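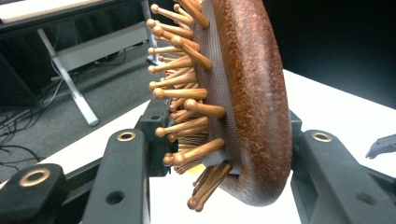

Hernex put out its write-up of the Wandton fault and the headline finding is "operator variation during demonstration." I'm one of the operators. I have some notes. Thread.

Quick background for people who don't follow this stuff. Wandton is a returns warehouse. A Dekker arm on a bench there picks up small household goods and drops them in bins. The arm learned the job from recordings we made by hand in Kemcombe, using grippers you hold yourself, with a camera on them.

So we pick up a thing, put it down, pick up the next thing. The recording has what the camera saw, where the gripper was, and how wide the fingers were open. The last one is the one that matters here.

Our set was 3317 recordings. Brushes, combs, soap dishes, bottles, that kind of shelf. It isn't hard work but you do need to pay attention, and your wrist lets you know about it later.

What went wrong at Wandton: the arm took hold of a hairbrush and kept closing. The brush shot out sideways and hit the guard panel hard enough to leave a mark. A person was standing on the other side of that panel, refilling labels.

The panel did its job and the person was fine. I want to say that up front because I've already seen a repost with the word "injury" in it. There was no injury. There was a brush, a dent, and a person who took the rest of the shift off, and I would have too.

Then the arm reached for the next item as if it still had a normal day going. It did not know it had lost the brush. This is the part of the story that bothers me most, and it gets one line in the write-up.

OK so, "operator variation." The claim is that people in Kemcombe held brushes in different ways, some across the handle, some on edge, some by the head, and this confused the model about how tight to grip.

We did hold them in different ways. We were told to! The instruction sheet says to vary the grasp so the arm doesn't learn only one. You can't ask for variation in January and list it as the root cause in the spring.

Also, varied grasps don't explain the direction of the error. If we'd just been messy you'd expect some grips too loose and some too tight. Every bad pick in the Wandton log is too tight. Every one. Messy doesn't lean one way.

Something that does lean one way is a finger width reading that's off. So I went back to the recordings, which I still had access to, and which as far as I can tell the people who wrote the report did not open.

The check is boring. At the start of each recording you close the gripper on nothing, all the way, and the width should read zero. You can do this check with the sound off while eating lunch. I did.

On one of our grippers it doesn't read zero. It reads below zero. It thinks the fingers have gone through each other. Small amount at first, then it grows over the weeks, then it sits there.

1131 recordings came off that gripper while it was reading wrong. Out of 3317. So a good third of what the arm learned from says "to hold this, close further than you really need to."

On a soft bottle you'd never notice. The bottle gives a little, the arm gets its grip, everyone claps. On something stiff and rounded, gripped on its edge, the extra squeeze has to go somewhere. Where it goes is out.

Why was it reading wrong? I think a finger had worked loose at the joint and shifted. I say "think" because the gripper was sent back to Hernex before I looked at any of this, and I've asked twice what they found when they opened it. No answer so far.

If they come back and say the joint was fine and the width sensor was bad, then I'm wrong about the joint. I'm still right about the numbers, which are in files they own.

Someone will ask why the system didn't catch it. The software does have a check on the width. It flags a recording if the width goes above the maximum. It doesn't flag one that goes below zero. Below zero gets rounded up to zero on the review screen, so to the person looking it's perfect.

I've looked at that review screen for hours and hours. Green box, green box, green box. I had no idea the raw number was any different from the one I was being shown.

Now the arm side, where I know less, so weigh this accordingly. A Dekker arm can be set to stop if the gripper force goes over a limit. At Wandton the limit had been raised in January. The arm kept stopping on heavy bottles and it was holding up the line.

Raised by how much isn't in the write-up. Who signed off isn't in it either. What is in it: a sentence saying the limit was "within the supported range." Sure. My oven has a supported range and you can burn a house down inside it.

So that's 2 things that both had to be true. The recordings taught it to over-squeeze, and the limit that would have stopped it was moved out of the way to save time. Neither is "operator variation."

I'll add a third that I can't prove. The arm had a lost-item check, where it looks at the finger width after lifting and asks if there's anything there. If that check used the same wrong idea of width, it would explain why it carried on as if the brush were still in its grip. Would love to be told this is nonsense by somebody with the code.

To be fair to Hernex on one point: they did pause the Wandton bench the same day, and they did publish something. Plenty of companies would have done neither. I just don't think a published report gets credit for being published if the cause in it is wrong.

And it matters which cause you write down, because the fix follows it. Their fix is a 10 minute training video for us on "consistent handling." I've watched it. It has music.

The video won't change what the gripper reads when it's closed. You could have the steadiest hands in Kemcombe and the number would still be wrong, and wrong in a very consistent way, which I guess is what they asked for.

Things I'd do in their place. Stop rounding negative widths on the review screen. Close on nothing at the start of every session and refuse to record if it isn't zero. Pull the 1131 and retrain without them.

Put the force limit at Wandton back where it was until that's done. If it stops on bottles, let it stop on bottles. Have someone walk over.

And check the fingers by hand! Hold one, wiggle it, does it move when it shouldn't. I do this now before I start. Takes around as long as tying a shoe. It was never on the sheet and it still isn't.

A few replies, since my mentions are busy.

"Wouldn't the model average out a bad gripper?" Not if it's a third of the set and most of the brushes. We tended to keep the same gripper for the same shelf of goods so we didn't have to swap things over. So the bad readings are bunched up on certain items. Brushes got it worst. That's our habit and I'll own it, it made things worse.

"Isn't this just teething trouble?" Maybe. I've heard that about every machine I've worked near, including some that were old enough to have lost the teeth again. The label station is still on the other side of that panel.

"You seem to hate robots." I pick things up for a robot to copy, for a living. I'd like it to go well. I don't get why wanting the cause to be the real cause counts as hating anything.

"Did you raise this inside first?" Yes. I sent the list of recordings and the raw widths on May 20, 2023. I got back a thank you and a link to the video.

"Are other sites using the same set?" I asked and was told that's commercial information. If you run a Dekker bench on a Hernex model and it handles stiff things like brushes, ask them which recordings it was trained on, and what your force limit is set to. Ask for the number. Don't accept "supported range."

Correction to the post about the review screen: a colleague says the raw width is shown if you export the file and open it in a spreadsheet. True. I've never met anyone who did that during a shift, but it's there, so "I had no idea" is partly on me.

One more from the same colleague, who has a better memory than I do. The bad gripper had been making a clicking noise. We'd mentioned it out loud to each other and none of us wrote it down, because there's no box for it on the form. I've started writing it in the box marked "lighting."

Still waiting to hear what they found in the joint. I'll add it to this thread if they tell me, whichever way it goes. Muting for the night, I've got a shelf of combs in the morning.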